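Sock sorters wanted, June start

Wikwood Laundry has 1,042 clean socks and very few confirmed couples. We are looking for 6 patient people to sit at a table, pair them, fold them and send them home.

Most of the work is white cotton, so you will need a good eye for cuffs, knits and the tiny print that tells one white sock from another. Experience is welcome. Strong opinions about balling versus folding are less so (we fold). 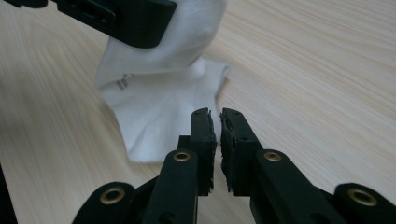
Shifts run four hours, with a break in the middle and tea that Declan Coughlan insists is drinkable. Singles go in the drawer marked Later. Please do not pair two socks out of pity.

To apply, send Lesia Kobzar a few lines about yourself by 2020-05-31. No résumé needed. Wear whatever you like on your own feet, matching or otherwise.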